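Rorkine two-finger hand gripper: swapping the pads and getting it running

Four stars and a half, and I'd buy a second pair tomorrow! The Rorkine kit from Wollovau came in January, and I've put 1,144 grips on it so far. I change the pads every 485. Back out the screws, wipe the finger face, press the new pad in, snug everything down by hand. It takes me 13 minutes, and the ridges bite beautifully straight away.

After that I check it on thin, floppy stuff, which is the hard test for any gripper.

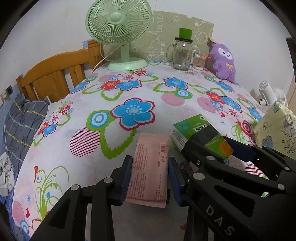
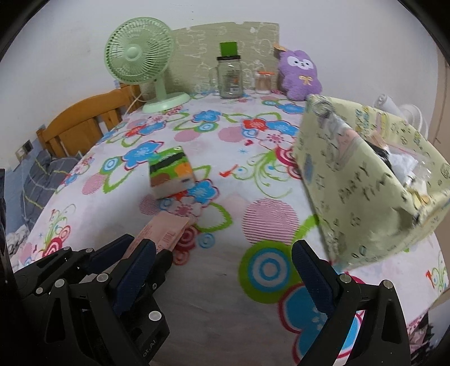
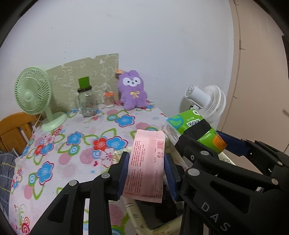 Blue pads on the inner faces, packet held in the first and third shots, fingers open in the second.

My one gripe is the pivot screws, which like to creep. Go over them at every pad change (a dab of mild threadlocker helps a lot). Spare pads ship in small bags with no size on them, so write it on yourself. Otherwise a joy to look after.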